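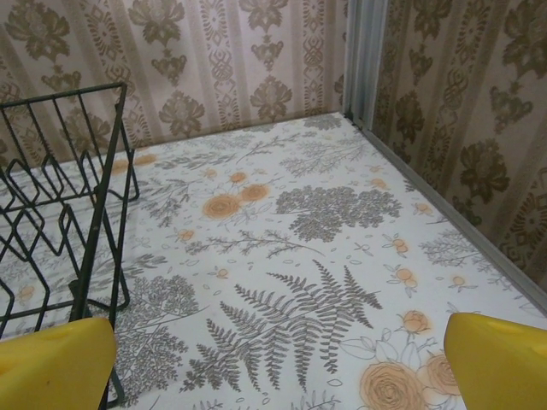 1 Nov 2020

Glaze tests, second batch of Tejada yellow. So pleased with these! Mixed 700 g dry, sieved it twice through the 90 mesh and it went on like cream. The first batch was gritty and I'm now fairly sure that was me being lazy with the sieve.

Clay is the Surkico white earthenware, bisqued last week. Man-lok Lu dipped half the tiles and I brushed the rest. Dipped ones are better, no contest - brushed ones have streaks you can feel with a thumbnail. Slowed the kiln to 150 degrees an hour on the way up and got no pinholes at all on the flat tiles. A couple on the curved ones, right at the lip.
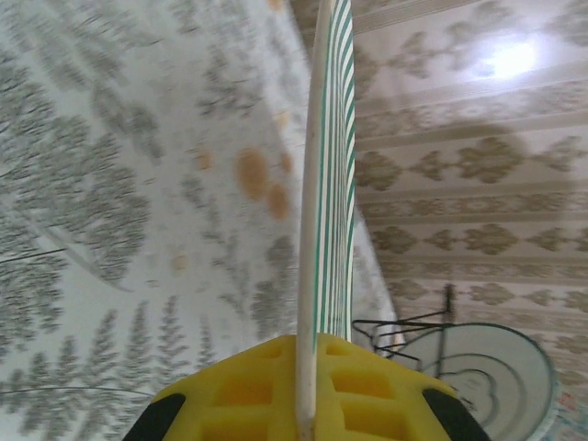
Colour next. On the flat faces the new batch comes out a touch lemony, and where it pools in the stamped hollows it goes pale and milky, the wrong way round for me. I want it strong and warm, a bit glossy, dropping to a darker ochre down inside the recesses like the yellow in the photo. Going to try a pinch more iron and leave the tin alone. Lucía Arroyo reckons a thicker coat would do half the job by itself, so we'll dip one set for a slow count and see.

To do: weigh out iron line blend, label it Womanero so it doesn't get mixed up with the old bucket. Re-stamp tiles with deeper hollows. Ask Golex if the frit is back in. Kiln shelf two needs a scrape and fresh wash before anything else goes in.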